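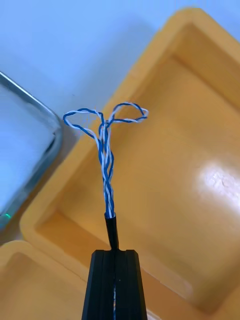

The Laitinen Technical Center has revised its bench practice for small electronic assemblies, and the changes take effect in August. They apply to all members of staff and to trainees in the evening sections. Raili Rantala, head of the assembly program, prepared the revision with Teemu Pesonen of the stores office.

The first part concerns cable preparation. Signal cable with twisted pairs is to be kept in its jacket for as long as the work allows. Where the jacket has been removed, the pairs should stay twisted up to the point of connection, and the ends should be trimmed before the cable is passed to the next bench. Ends that show frayed fibers are to be cut back and prepared again. Short lengths left over from a job may be kept for practice, provided that they are labeled with the color code and returned to the Fivar cabinet at the end of the session.

Trainees will complete four practice pieces before working on a cable intended for use. These will be signed by an instructor and kept with the trainee's record.

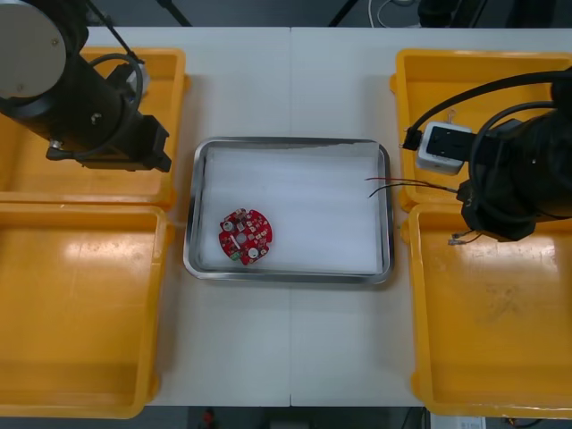

**Benches and Trays**

The second part concerns the layout of the white tables. Each work position is arranged with a shallow stainless steel tray in the middle and four yellow plastic trays at the sides, two on the left and two on the right. The steel tray is lined with white foam, and a circuit board is to be laid flat on the foam, away from the rim. Only one board may be placed in the steel tray at a time.

The yellow trays on the left are reserved for incoming parts, and those on the right for finished or rejected work. Trays may show scuffs and scratches from ordinary use and need not be reported on that account. A cracked tray should be taken to the stores office, where a replacement will be issued.

Foam sheets will be changed every three weeks - sooner if the surface is torn or marked with flux. Spare sheets are held at the Oramham building as well as on the main site.

Ottavio Fabbri will hold two short briefings on the new practice, both beginning at 9 a.m. in the assembly room. Attendance at one of them is required for all instructors. Written comments on the revision may be left with Ms. Rantala until the end of the month.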